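Warkura fire brigade moves night crew to new station

The Warkura fire brigade has moved its night crew into the new station on Zeleke Road. The old building in the market square was used for 63 years, and its two doors had become too narrow for modern engines.

Station chief Adesuwa Balogun said the crew can now leave the town center faster in the evening, when the square is full of parked cars. "We lost time at the same corner every night," she said. "From the new place we have a straight way to the bridge." 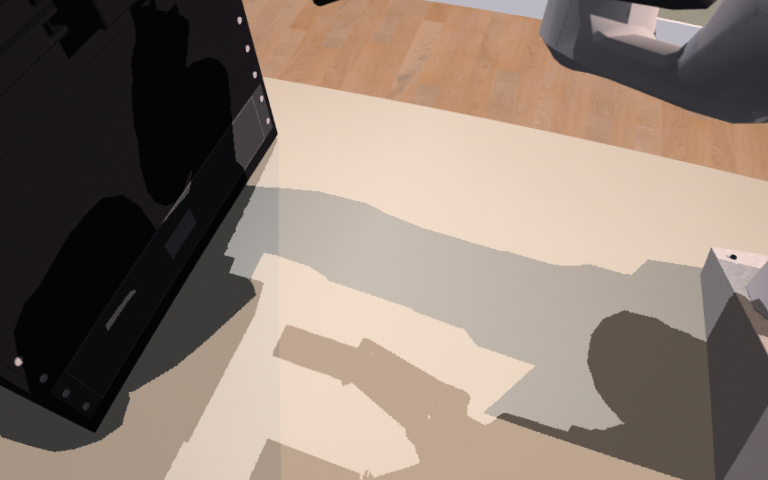
A computer rendering with a large black paneled unit.

The brigade has 47 members, and most of them have other jobs during the day. Training will continue in the old yard until January, because the new one still needs a water tank. Sebastian Pană, who leads the training, asks neighbors to have patience with the noise of the pumps until 8 p.m.

The town has not decided what will happen with the old station. Council member Coralie Halliday wants to keep the hose tower and open the ground floor for local clubs. Residents can send their proposals in writing to the town office.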